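From: Florêncio Serrano
To: Dorthorpe Allotments and Gardens list
Date: May 12, 2020
Subject: Re: [dorthorpe-garden] Hard water and blueberries

On Monday night Nordin wrote:

> My blueberries are going yellow between the veins again. Same as
> last year. I fed them in January and put down fresh pine bark.
> I water from the tap by the gate. Is it the water, or do I need
> more feed? The plants are Skullow bushes, two years in pots.

It's most likely the water. The tap by the gate is on the town supply, and the last report I could find gave the hardness as 253 mg per liter. That is hard enough to bring the pH of a pot up over one summer, whatever you started with. Once it gets much past 5.5 the plant can't take up iron and you get yellow leaves with green veins.

I would hold off on feed for now. January was early for it anyway – the roots weren't doing much and a lot of it will have washed through.

What I did with mine:

Switched to rain barrel water. I have two barrels off the shed roof and they carry 12 pots through most dry spells. If they run out I use tap water for a few days and don't worry.

Tested the mix, not the water. Take it from a few inches down. The top is mostly bark and will read low.

Added sulfur in small amounts. It takes months, so don't expect green leaves by June. Chelated iron on the leaves will help in the meantime.

If the pots are over two years old I'd also repot in the fall. Old peat packs down and drains badly.

On the other subject, Donetti asked about a place for the seedling swap, if we are allowed to hold one this summer. The table would do for the small pots and we can put the trays on the floor. Bring newspaper to go under anything that drips.

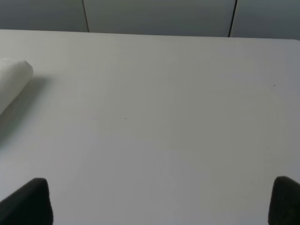
The white table, with the gray-blue wall behind.

Does anyone still have the pH meter? I had it last fall and passed it on, but I don't remember who to. The strips will do if it's gone.

Florêncio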